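Drucken | Per E-Mail senden

Wirnik Terminal 4 – Kursdaten und Auswertung für Privatanleger

Wirnik Terminal 4 verarbeitet Kurs- und Umsatzdaten für Aktien, ETFs und Rohstoffe. Je Arbeitsplatz lassen sich 256 Titel gleichzeitig beobachten, verteilt auf bis zu 20 Listen. Die Indikatorbibliothek umfasst 127 Funktionen, darunter gleitende Durchschnitte, Relative Stärke und Zykluszählung. 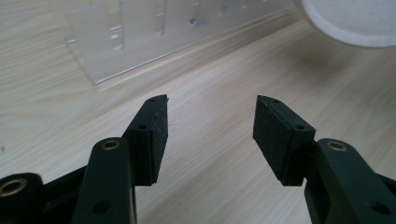
Schwarze Greiffinger mit Auflage, Ansicht von unten

Kursalarme werden lokal berechnet und bleiben auch bei minimiertem Fenster aktiv. Der Export erfolgt als CSV – Trennzeichen und Dezimalformat sind einstellbar. Die Depotanbindung läuft über das Modul Pisell, das gesondert lizenziert wird. Eine Orderausführung ist nicht enthalten.

Historische Tagesdaten sind im Grundpreis enthalten, Intradaydaten nur im Paket Ivwood.

Technische Rückfragen: Ngọc Vũ, Produktbetreuung
Stand: 4. August 2023

Drucken | Per E-Mail senden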